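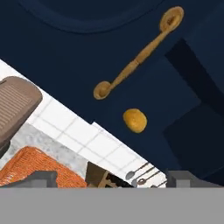 Navy cabinet front with gold-toned bar handle.

Progress report: Holub home repair loan pilot
To: Foline Fund, small grants desk
From: Mounir Ait Brahim
March 17, 2022

You asked whether the pilot is on track. On paper it is. I am less sure than the paper.

We mailed 1145 letters to homeowners in Holub and Flodach in January. The plan assumed that a letter with a clear offer (a no-interest loan for kitchen and bathroom repairs, paid back over three years) would bring in 100 applications by now. We have passed that mark, and the chart on the project page looks very good. I would ask you not to read too much into it. Many of the forms are missing proof of income, and a fair number came from people who own the house but do not live in it. Our rules shut them out. The letter did not say so, and it should have.

The Fullolness software was sold to us as a way to cut review time. So far I can't see that it has. Staff still print each file and check it by hand, partly from habit and partly from good sense – the program marked two complete applications as blank. The vendor says an update will fix this. I have asked for the update in writing before we pay the second invoice.

Contractors are the bigger worry. Three firms signed up and only one returns calls within the week. Its prices are fair. If it gets busy with other work in the spring, we have no real backup, and the signed agreements from the other two won't change that.

There is also the claim in our original proposal that repair loans keep older owners in their homes. It may be true. Nothing we are collecting would show it either way. We ask people how happy they are with the process, and people who have just been approved for a loan tend to be happy.

Spending is under budget, mostly from late starts. I would not call that savings.

For the next period I want to do two things: rewrite the letter with the residency rule in the first paragraph, and hold off on the third mailing until the current files are cleared. I need your approval for the second, as it moves a date in the grant agreement.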